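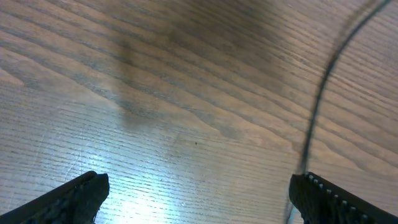
Dreltholm Community Workshop – Furniture and Finishing Section

Thread: Open-pored table top, faint scratches and a black dot

planktonic
Looking for opinions on this top before I touch it. It is one of the meeting tables and has to stay in use until September. Light tan with a greyish cast, strong darker grain. Under the window the reflection picks up a few shallow scratches running diagonally across the grain. They are hard to see from any other angle. There is also one tiny black dot near the middle which I would like gone.

I don't know the finish. The table came from the old Zultdale office with no paperwork. My plan was to go over the whole top with 240 grit and put on two coats of hardwax oil. Any reason not to?

mortice_19
Several. You don't know whether it is lacquer or oil, and you don't know whether it is veneer. Look at the end edge first. If the grain on the top doesn't carry on over the end, stop and measure before any sanding. I have gone through a veneer with 240 and it took less time than finding the paper.

Is it oak or ash? The pores look like either from that shot.

planktonic
Can't say. The edges have a separate lipping all the way round, so the end grain is hidden. I haven't looked underneath.

Iason Sfakianakis
Look underneath. Lipping all round proves nothing by itself, but with a top that size I would assume veneer until shown otherwise.

On species, check for ray fleck. Oak cut near the quarter shows it and ash doesn't. On a flat-cut board you can be left guessing, and for your purposes it makes little difference unless you intend to stain.

Test the finish in a corner on the underside, if it was finished there at all. Methylated spirit on a cotton bud, wait a minute. Shellac goes tacky. Most modern lacquers won't react. The glare in the picture suggests there is some build on the surface, although the pores still read clearly, so I wouldn't expect a thick coat.

gluepot
I disagree about the glare. A buffed oil finish will throw a reflection like that at a low angle. You can't read film thickness from a photo.

Iason Sfakianakis
Fair. Hence the cotton bud.

mortice_19
What about the big grey patch towards the top? If that is in the wood you have a water or iron stain, and that changes the job.

planktonic
Shadow. It moves when I move.

gluepot
Then the dot is the only mark with any colour to it. Try a fingernail, then a plastic card, then a damp cloth. If it sits proud it is dirt or a fleck of something. If it is below the surface it could be a pore packed with old polish, or a pin knot, and in either case I would leave it alone.

Dark dots on oak can be iron as well. Oxalic acid deals with that, but only on bare wood, so it means stripping. Not worth it for one dot.

planktonic
Card did nothing. Damp cloth did nothing. It feels flush.

mortice_19
Leave it, then. For the scratches, a grey abrasive pad with the grain, light pressure, and a thin coat of paste wax. We keep Zorier neutral in the finishing cupboard, shelf 30. It is reversible with white spirit, which your hardwax oil isn't.

gluepot
Wax on a working table will show every cup. If the test says oil, re-oil it. If it says lacquer, I would put up with the scratches.

Iason Sfakianakis
Agree with gluepot on the cups. See also thread 2412, where Liao had the same argument over a sideboard and ended up refinishing it twice.

planktonic
Will do the spirit test underneath this evening, after the 19:30 class clears out. No sanding for now.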